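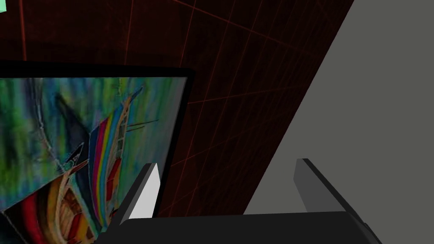

Das Segelschiff mit dem Regenbogensegel

Startseite Tagebuch Nähzimmer Archiv Kontakt

Tagebuch > Nähzimmer > Puppenkleider

Samstag, 28. März 2026

Um halb sieben aufgestanden, Kaffee, dann gleich an den Tisch. Der Mantel für Idas Puppe sollte heute fertig werden, und bis auf die Knöpfe ist er es auch. Der linke Ärmel war gestern Abend verkehrt herum eingesetzt. Das habe ich erst gesehen, als ich ihn der Puppe anziehen wollte. Also alles wieder aufgetrennt, 42 kleine Stiche, und neu geheftet. Bei so kurzen Ärmeln nähe ich inzwischen lieber von Hand, die Maschine frisst mir den Stoff am Anfang jeder Naht.

Der Stoff ist der graue Wollrest von Hollmann, den ich im Herbst aus der Restekiste mitgenommen habe. Er franst weniger als der blaue. Für das Futter habe ich ein altes Hemd zerschnitten, feine Streifen, vom Kragen war ohnehin nichts mehr zu retten. Der Saum ist jetzt doppelt umgeschlagen und trägt ein bisschen auf. Ida ist fünf, sie wird es nicht merken. Ich merke es jedes Mal.

Gegen zehn kam die Post. Ein Päckchen von Annapurna, ohne Ankündigung. Darin die Puppenschuhe, nach denen ich seit Januar suche, braun mit Riemchen, dazu 17 winzige Perlmuttknöpfe in einem Tütchen und ein Zettel: »Lagen bei meiner Mutter in der Schublade. Bei dir sind sie besser aufgehoben.« Ich hatte ihr nur einmal am Telefon davon erzählt, und da ging es eigentlich um etwas anderes. Ich habe sie gleich angerufen, aber sie war unterwegs. Morgen noch einmal versuchen. Eine Karte schreibe ich trotzdem, und von der Quittenmarmelade sind noch drei Gläser da, eins davon bekommt sie.

Die Schuhe passen, wenn man der Puppe dünne Socken anzieht. Die Socken muss ich noch stricken.

Mittags Kartoffelsuppe von gestern. Danach mit Kevin Cuervo telefoniert wegen des Koffers. Er hat den Deckel neu verleimt und will ihn nächste Woche vorbeibringen, innen mit einer Stange, damit die Kleider hängen können. Geld will er keins dafür. Darüber reden wir noch.

Bestand bis jetzt: zwei Kleider, eine Schürze, das Nachthemd, der Mantel. Es fehlen die Mütze und eine Strickjacke. Die Jacke habe ich zweimal angefangen und zweimal wieder aufgezogen, die Anleitung ist für eine größere Puppe und das Umrechnen liegt mir nicht. Idas Geburtstag ist Mitte April, das reicht, wenn ich abends dranbleibe.

Am Nachmittag Regen. Vier der Knöpfe angenäht, dann war das Licht zu schlecht. Heute Nacht wird die Uhr vorgestellt - die in der Küche habe ich schon gemacht, die im Flur morgen.

Kontakt | Impressum | © 2026 Nähzimmer-Tagebuch | Nach oben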